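Tralton Robot Club > Good practice > FAQ: grippers and baskets
Last updated: January

Do I need to check the grip pads every session?
Yes please! I wipe mine before I start and again after about 200 grips, and I write it in the log.
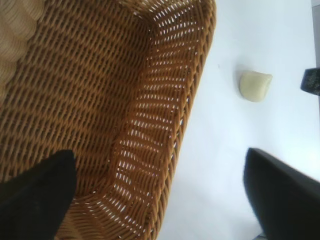

Fingers spread wide either side of the basket rim.

How fast can the arm go near the table?
Our house rule is speed 4 out of 9, and slower still over anything woven (cane snags, and then you're picking bits out of a joint all evening). If you came over from the Firkberg group, yes, they allow more, but please stick to ours.

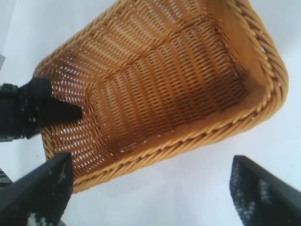
Hands stay off the table while the arm is live, and I do mean both of them. Press stop first, wait for the light, then reach in.

Can I lift a basket by its rim?
You can, one finger inside and one outside. Close gently and try a tiny lift first.
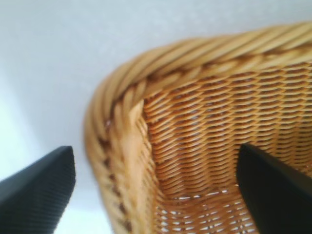 If the cane creaks, open up and find another spot. I never go past force 8, even when I'm sure it'll hold.

Contact the Tralton bench desk | © Tralton Robot Club | Back to top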